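**Swap shelf news — quick one this month**

Sorry, short on time, so bits and pieces.

Jar swap is back on Tuesday, 6:30, side door at Trellusberg Hall (front one sticks, don't fight it). Bring whatever you've put up since August. Pickles, jam, chutney, that green tomato thing from last year if anybody still has the recipe. Labels PLEASE. Name of what's in it, month you made it, and nuts yes/no. We had three mystery jars left over last time and I took them home and I'm still not sure what one of them was. Plum? Maybe beet.

Swap is jar for jar, same as always. Small for small, big for big. If you made a hundred little ones and want to trade two for a quart, ask the other person, don't ask me.

Elspeth Galbraith is doing her dill talk again at 7. She says 30 minutes. Plan for longer. She'll have seed to give away, the tall kind she got from her neighbor on Kidau Road, and she wants the envelopes back after. Last year's plants got up past my fence and then fell over in the first real storm, so stake them early. 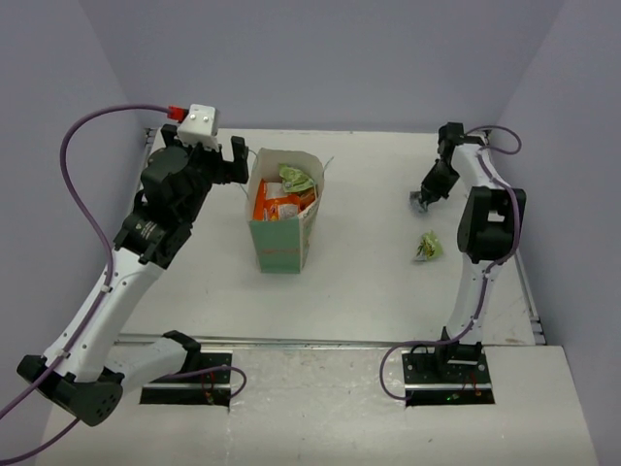
Lids. The Drunell order finally came in — 500 regular mouth, no wide. Wide are on backorder and I've stopped asking. Same price as spring, cash or check, limit of four sleeves until everyone's had a chance. If you put your name on the list and changed your mind, tell me before Tuesday so I can pass yours along.

Also the big canner. Whoever has it, it's due back, and the rack is supposed to be inside it. Gasket too. There are people waiting with apples going soft on the porch.

Recipe page: got lots of reponses on the onion relish, thank you. Two of you said too sweet, one said not sweet enough, so it stays how it is. Correction on the pear butter though — oven version is 203 degrees if yours lets you set it that exact, otherwise lowest setting and keep stirring. I left the temperature off completly. My fault.

Lévesque orchard has seconds out by the barn most mornings, bring your own boxes. Go before ten, the good ones are gone after that.

Next issue needs a cover recipe. Soup would be nice. Send it typed if you can, I can't read half of what I get.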